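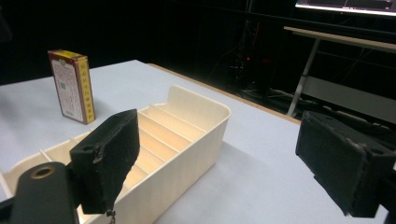 Call for participants: Skomik sorting arm, shared workshop at Nitside

We are looking for two people to join a robot build at the Nitside workshop. The aim is a small arm that picks up light boxes and stands them in the slots of a plastic organizer tray. Right now we are working with the hand-held gripper, a tray and one cardboard box on a white table. The arm itself is still in parts.

What needs doing

Gripper. The foam on the fingers is scuffed and frayed at the edges and has to be replaced. We want someone to try other padding, keep notes on how each kind wears, and redraw the finger mount so that pads can be swapped with one screwdriver.

Recording. Each session means putting a box into a slot by hand with the gripper, taking it out and doing it again from a different angle. Our target is 1000 usable recordings by January. It is slow work and you will need some patience for it.

Arm. Romain Rolland is building the joints and the base. He needs help with wiring and with the motor controller code, which is in Python and a little C.

Who we want

You should be comfortable with hand tools and able to solder. Python helps for the arm work but you don't need it for the gripper or the recordings. No degree or robotics background is required. Under 18s can take part with a parent in the workshop.

Time and money

Sessions are on weekday evenings, two hours each. We ask for 12 sessions to start with. There is no pay. Parts, foam and filament come out of the project budget, and workshop fees are covered while you are on the build. Plans and code will be shared with everyone who worked on them.

How to apply

Leave a note in the Skomik box by the Nitside front desk or write to us through the workshop message board. Say which of the jobs you want, what you have built or repaired before, and which evenings you are free. Please apply by Tuesday, July 21, 2026. We will ask you to come in for one trial session before either side decides.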